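Sorting the Picnic Box: a little gallery

Every July our street does a long-table supper, and every July I end up as keeper of the box. You know the box. Plates, napkins, the tablecloth clips, the corkscrew that goes missing by seven o'clock. This year I decided the cutlery was going to travel in proper baskets and stay in its bags until people are sitting down. So this page is mostly about wooden cutlery and gray plastic baskets, and if that sounds like your kind of afternoon, welcome!

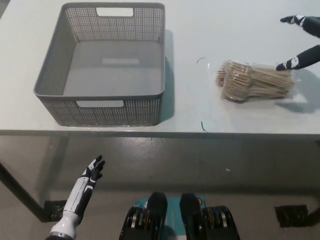
Spoons in their clear bag, all nested together, next to the empty basket.
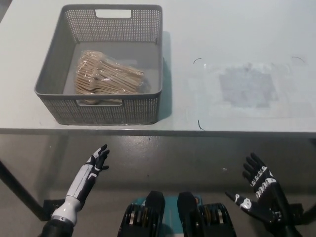

Forks in the basket, still bagged, tines to the right.

I switched to wooden cutlery three summers ago and I'm not going back. The plastic kind snapped on anything firmer than potato salad, and I was forever fishing bits of it out of the grass. Wood has its own quirks (some people can't stand the feel of it on their teeth, my sister-in-law being one of them, and she brings her own fork in her purse) but it holds up to a baked bean and it doesn't blow off the table quite so easily.

I order from Stonwood, who do a mixed carton for big parties. We go through about 240 pieces on the night, counting the people who put their spoon down somewhere and take another one. I used to buy a carton of 2000 from Brikus and it seemed like such a bargain, until I'd had it in the hall closet for two years and the bottom layer smelled like the closet. Smaller cartons, fresh every summer. Lesson learned!

The baskets are my favorite part. Open top, little square holes all over the sides, and a slot at each end of the carry so you can get your fingers through. I looked at wicker first, because wicker is pretty and I'm weak, but wicker sheds and it snags napkins. These wipe clean with a damp cloth. If somebody knocks lemonade into one you just take it to the outdoor faucet and let it run through the holes. And gray goes with everything, including our tablecloths, which don't go with each other.

One kind of cutlery to a basket, that's the rule I'm trying. Last year I had forks, spoons and knives all in together and it looked generous for maybe ten minutes. Then there was a line of hungry people digging around for a spoon, and you do not want forty hands in there before the chili comes out. With the forks in one basket and the spoons in another, people can grab and go. I'm thinking of tying a ribbon on each handle, a different color for each, but I haven't found my ribbon tin yet.

I also leave the bags closed until the last minute. Dust, pollen, the neighbor's cat, you name it. When it's time I cut along the short end and fold the plastic down like a cuff, so the handles are what people touch. Lay them so all the handles point one way before you do that, or you'll be turning spoons around one by one while somebody asks you where the ice is. (The ice is in the blue cooler. It's always in the blue cooler.)

A few other things going in the box this year, for anyone who's doing their own:

The Skulleck tablecloth clips, a bag of 36, the springy kind. They grip a thick folding table, and the cheap ones I had before did not.

Paper napkins in packs of 50. I stand mine on edge in a shoebox with a flat stone on top for the breeze.

The Dierckx salad tongs my mother gave me, which are much too good for the street but I love them.

A marker and a roll of masking tape. Somebody always wants to label the dish with nuts in it, and somebody always wants to put their name on a cup.

Two garbage bags folded at the very bottom, where you'll find them at the end of the night when you need them.

We usually set up on the Wednesday before, just the cutlery and paper things, and then the food people take over and I get shooed out. That suits me fine. I'd much rather be fussing with baskets than standing over a grill in July.

Knives are still to come, they're on back order until next week. If they don't turn up we'll be eating an awful lot of things with a fork. I'll add more pictures once the tables are out and the lanterns are up, and if I remember to write down the recipe for the cucumber pickles (several of you asked!) I'll put that on its own page.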